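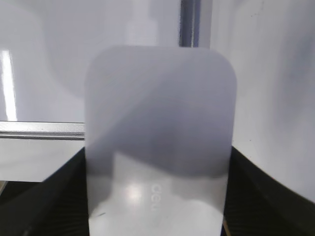

Frosted sheet, rounded corners at the top, "deli" lettering low on the face.

Cleaning and checking frosted plastic sheets

Frosted plastic marks easily and shows grease as darker patches once it dries. Clean each sheet before it goes back on the shelf.

You will need a bowl of lukewarm water, washing-up liquid and 2 soft cloths. Do not use scouring pads, glass cleaner or anything containing acetone.

1. Shake or blow off loose grit. Grit rubbed across a matt surface leaves shiny lines that cannot be removed.

2. Add a few drops of washing-up liquid to 600 ml of water. Wring the first cloth out well.

3. Wipe from top to bottom in straight strokes. Go lightly over any lettering.

4. Dry with the second cloth.

5. Hold the sheet upright against a pale wall with light coming from behind. Smudges and scratches look much the same at this stage. Wipe any mark once more; if it stays, treat it as a scratch.

Store sheets on edge, with paper between them, away from radiators. Sheets left leaning at an angle may bow.

Page maintained by Oanh Doãn. Last checked in August.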